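Friday, early

Day whatever of the eating plan. I slept badly and woke up wanting toast, which the plan says is "a signal." Everything is a signal in the plan. If I'm hungry, it's a signal. If I'm not hungry, I'm told to check whether I'm ignoring one.

The plan is called Irnance and I got it from Helge Sundqvist, who lost weight on it over the winter and has talked about little else. He also stopped driving to work in the winter and walks both ways now, up that hill. When I brought up the hill he said the walking was "part of the mindset." Fine. I would like to see somebody do the mindset without the hill.

I paid for it too, so I can't even be smug. The first month was cheap and the second one wasn't.

What bothers me most is the numbers. You log your food in the app and it gives you a total, and the total always looks so sure of itself. Yesterday's came out at 1479. Not 1480, not "somewhere under 1500." I had soup from a pot that four people ate out of with a ladle, and I guessed at the bread, and I put in "cheese, medium," and somehow the app got 1479 out of that. I worked in a stockroom for years and I know what a number looks like when someone has made it up and then added it to another one they made up.

Ambros Plattner says I'm missing the point and it's only meant to make you pay attention. Maybe so. A bell would make me pay attention and wouldn't charge my card.

The table's the same as ever, butcher block with all the strips of grain showing, and the round mat in the middle. The plan wants you to eat every meal at a table and sit down for it. That's the one piece of advice in there I can't find anything wrong with, and my grandmother gave it out for free.
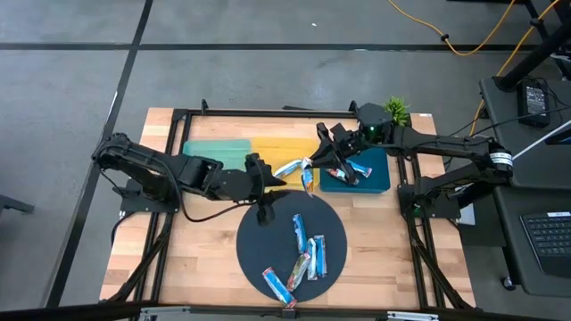 ## Lunchtime

Went to Hedlund on the way back from the dentist for milk and dish soap. Stood in the snack aisle much longer than I meant to, reading the backs of things.

The same store-brand crackers were there in two sizes. The small box gives 251 calories for a serving and the large box gives 484. Same crackers! I stood there feeling as if I'd caught somebody out, then saw that the serving on the big box was a different number of crackers, so it was more or less straight after all. But who decides that? Who sits in an office and says that a person with a bigger box has a bigger serving? Somebody who knows people pretty well, I suppose.

Bought the small box. Ate a serving in the parking lot, then a second serving of a size I chose myself.

Also there was a granola bar from Akedero with "mindful" on the front in green letters. I turned it over and sugar was second on the list. I put it back and then felt bad about how much I'd enjoyed putting it back. Reading labels so I can be annoyed by them isn't much of a hobby.

The dentist, by the way, says I grind my teeth.

## Evening

Tried out the "review your environment" lesson after supper. You're supposed to gather up all the packaged food, look at it laid out, and write one word for how it makes you feel. The woman in the video does this in a kitchen with nothing in it but lemons. I have never seen anyone's cupboard like hers and I've helped a lot of people move.

Wrappers, wrappers, wrappers. I will say they know how to make a package shine. All that crinkle and gloss, and then print so tiny that you need to be under a good lamp with your other glasses.

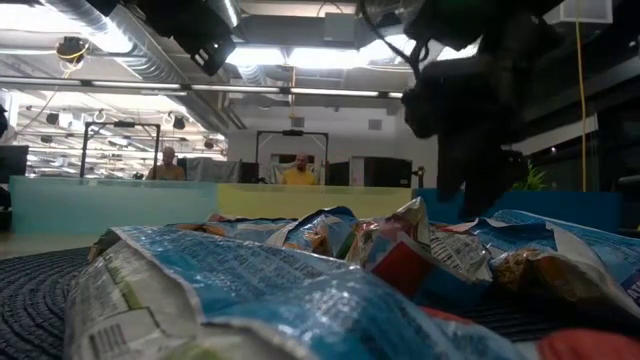

My one word was "salt." The app didn't recognize it and offered me "sad" or "satisfied," so I closed the app.

Called my sister in Samodow after that. She's been on every plan there is and she's the same size she was at her wedding, give or take, up and down and back again. She said the only thing that ever stuck was not buying the big bags, and I said that couldn't possibly be worth a monthly fee, and she said well, no, that's why you never hear it advertised. She thinks I should finish out the month anyway because I've paid. I think that's how they get you into the next one. The renewal goes through in July and I want it canceled before then — I looked for the button tonight and got as far as a page asking what I was afraid of.

I don't think Helge is lying. He looks well and he's in a better mood than he's been in years. I just think that if you took a man and gave him a hill twice a day and something to be proud of, you could feed him pretty much anything.

Weighed myself before bed, against instructions. Two pounds up. Had my shoes on, though, and the cracker box was in my robe pocket.

Need to ask about the night guard for my teeth and whether insurance covers any of it. I'm guessing no.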